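The Wednesday shift at Nostthorpe

The robotics club at Nostthorpe College meets on Wednesday evenings in a lab above the engineering workshops. This year its members have one job: teach a pair of robot arms to tidy a desk. They have entered the Wandside Challenge, a contest for student teams, and the final is in November.

The rules fit on two pages. Each team gets a table, a set of everyday objects and a time limit. The arms must pick up each object and put it where it belongs. Teams may write their own control software or train the arms by example. Nostthorpe chose the second route, which means students steer the arms by hand, over and over, while every movement is recorded.

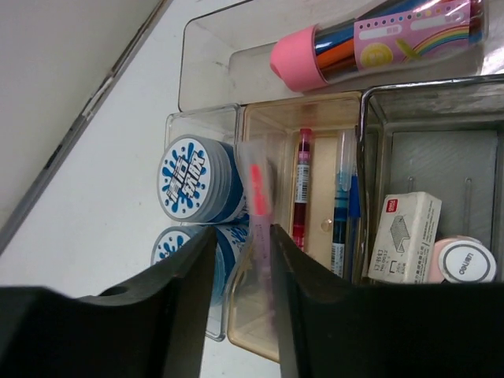
How many examples does a task like this need?

The club set itself a target of 2000 recorded attempts before the summer break. It finished with 2401, of which 271 were thrown out for dropped objects or bad timing.

Most of the recording is done in pairs. One student steers, the other resets the table and keeps the log. They swap every half hour, as the work is tiring and tired operators make jerky movements that the software then copies. New members usually start on the log and move to the controls after a month or so.

The club's first attempt at training, last winter, went badly. All the recordings had been made with the objects in the same places, and the arms failed as soon as anything was shifted by the width of a thumb. The members started again with a shared spreadsheet that tells each pair where to put things.
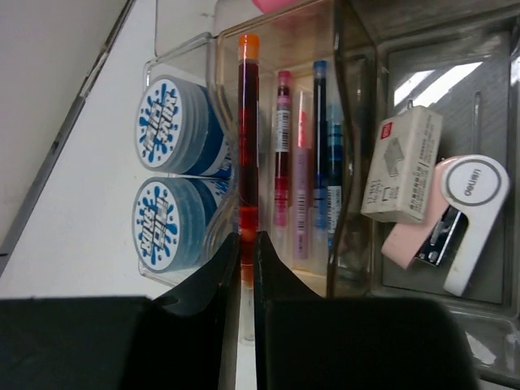 Money has been tight from the start. The arms came second-hand through Leemans, a local engineering supplier, and the college pays for spares up to a fixed sum each term. The objects have cost very little. Pens, tape and staples are cheap to replace, and the members like them for practice as they differ so much in shape. Something tall and narrow, such as a capped test tube of dark red-orange liquid held upright between the fingers, asks for a different approach from a box of staples lying at a tilt. The club keeps separate notes on grip for each.

The software is called Vemine. It was begun by two former members as a final-year project and has been passed down since. Parts of it are poorly documented, and this year's group has spent several evenings working out what the older sections do. They plan to publish a cleaned-up version after the contest.
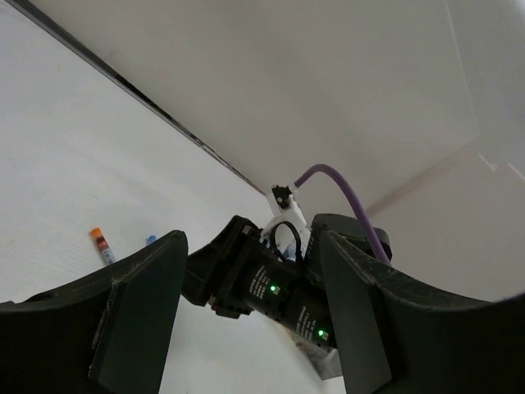 One arm as seen from the gripper of another.

Using two arms has brought its own trouble. They share one table and can get in each other's way, so the students have agreed on which arm moves first in each part of the task. Handing an object from one to the other is still the weakest step, and it carries the most points at Wandside.

Recording starts again in the first week of term, with the handover at the top of the list. The lab is booked until nine.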